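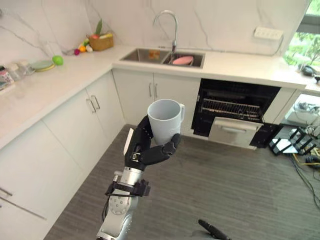
Tuning the grip controller for mugs and cups

If you have followed the earlier pages, you'll have Castus installed, the hand calibrated and the arm moving to a pre-grasp pose without grumbling. Well done, that really was the fiddly bit! Now we can get on to holding things, and I always start people off with a mug, as it's a friendly shape and you probably have a cupboard full of them.

Start the controller in hold mode and open the grip panel. You'll see one slider for the thumb and one for the fingers. Leave both at their defaults for now (I know, it's tempting) and load the preset called cup_side. This brings the thumb across the front of the mug and closes the fingers along the side, so the handle stays clear and the rim stays upright.

Next, set the closing force. Begin at 2 newtons and go up in small steps, pausing after each one to lift the mug just clear of the worktop. A glazed ceramic mug usually wants something up to 8. If you find yourself going much beyond that, stop and look at the thumb angle before you add any more, as a thumb that sits too low will let the mug tip however hard you squeeze.

Once the grip holds, turn on slip detection:

castus grip --preset cup_side --slip on --window 18

The window is in milliseconds. A shorter one reacts faster but tends to mistake motor hum for slipping, and you'll get a nervous sort of twitch in the fingers. The old Nedberg driver ignores this setting altogether, so do update it first if you're still using that.

Now run a slow wrist roll, a few degrees each way, and keep an eye on the log. If you see error 764, the planner thinks the hand will meet the other arm on its way round. Park the second arm further out, save its new rest pose and plan again.

When you're happy, save the preset under a new name so that the next update doesn't overwrite it. Pouring is on the next page.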